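The Table from Fevine

My aunt left me the keys to her place in Skerkavitz, 651 books I will never read, and a folding table with instructions. The instructions were for the table. She had written them out by hand on the back of a dentist's bill, and the first line said, "Jasmina, do NOT put it together upside up."

I read that line maybe ten times. Upside up! Who writes that?

You have to understand that Aunt Golob (everybody called her that, even her own sister) had sold furniture at Steinbach for most of her life, and she had opinions about legs. Legs went on last. Legs went on with the table on its back, like a beetle, and you talked to it while you worked so it wouldn't sulk. I used to think she was putting that on for me because I was six. Then I was thirty-four, standing in her front room with a dentist's bill in my hand, and there it was on line three: "Talk to it."

So I pulled out the big black mat she kept behind the shelf, the shiny one, and I shoved her chair into the hall, and I put the poor thing down on its back. And I said, "Well, hello."

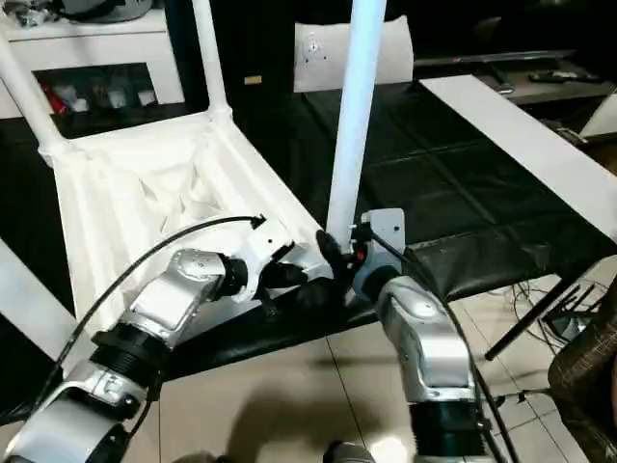

Legs in the air, the way she liked it.

Nothing happened, obviously. It was a table. But I'd started talking and it seemed rude to stop, so I told it about the train from Bremamis and the man across from me who ate an entire roast chicken out of his coat. I told it about my job, and how I'd asked for a week off and been given two days. Somewhere in there I got hold of a leg and gave it a push, and it creaked -- and I swear to you it creaked in the tone she used when she was waiting for me to get to the point.

"Fine," I said. "I'm thinking of selling the apartment."

The leg stuck. I pushed harder. I sat back on my heels and read line four, which said, "If it sticks, you've told it something silly. Start again."

I laughed so hard I had to lie down on the floor. Then I cried a little, and then I got hungry, so I went and found a jar of plums in the kitchen and ate them with my fingers. There was an offer on the apartment already, you see. The agent had called it a very serious offer, and then he'd called it that again in April, and again last week, and every time the number was 2,000 or 3,000 higher and I felt a bit sicker. I hadn't told anyone. I'd certainly never said it out loud to a piece of furniture.

When I came back, some black cloth was in a heap on the mat with one of her odds and ends standing in the middle of it. She had hundreds of those -- caps, tubes, lids to things she'd thrown out years ago. It looked like it had gone to bed.

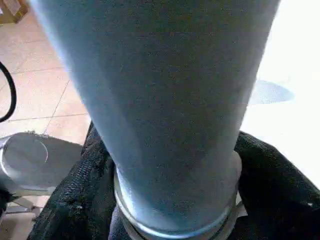

Gray-blue, with a shiny collar. I never did find out what it belonged to.

Line five was longer than the others and the ink changed halfway through, as if she'd gotten up to answer the door. It was about the summer she bought the table, in Fevine, off a couple who were moving abroad. They wanted 100 for it and she'd talked them down by pretending to have a bad hip, and then of course she had to limp all the way to the bus with a table under her arm. She limped for a week in case she ran into them. "Best table I ever had," she wrote. "Ate every birthday cake off it. Yours too, you were sick on it, it forgave you."

I remembered that cake. It was walnut.

I sat down next to the table again and cleared my throat.

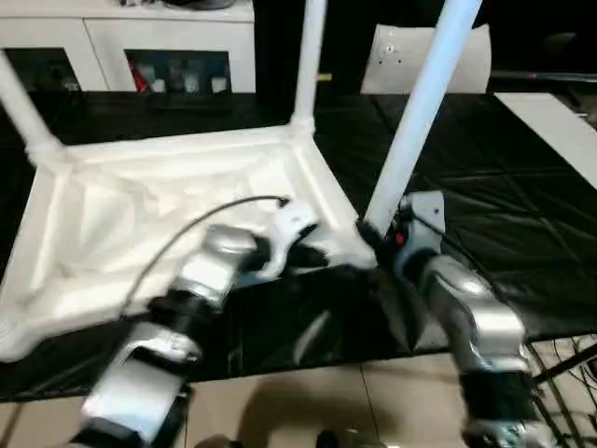 "All right," I said. "I don't want to sell it. I don't know how I'd pay for it and I don't know a soul in this town except the woman at the bakery, and she thinks I'm somebody named Vera. But I don't want to."

I put my hand on the leg that had stuck and pushed, not very hard.

Click.

I'm not saying anything about that click. I had plum juice all over my fingers, so maybe it just needed something slippery. I did the next leg and told it about Vera. I did the one after that and told it about the chicken man again, with more detail, and it went in so fast I nearly fell over.

The last line on the dentist's bill was squeezed in sideways along the edge, and I had to turn it to the window to read it. It said, "Now get somebody to help you flip it, you'll hurt your back."

I put on my shoes and went down to the bakery.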